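Tanier Bamboo Steamer — Getting Started
Section 2: Your first batch of buns

Set the steamer on a clear stretch of counter and have your serving tray close by, because things move fast once the buns are ready!

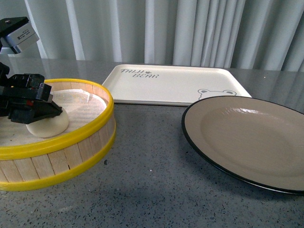 1. Line the basket with parchment. A wrinkle or two is fine.
2. Add the buns, leaving plenty of room between them (they puff up beautifully).
3. Pour 1000 mL of water into your pot and bring it to a boil.
4. Sit the basket over the pot, cover and steam for some 7 minutes.

Caution: Steam burns. Tilt the lid away from your face — always.

Note: Top up the water before a second batch. Frozen buns need 2 extra minutes.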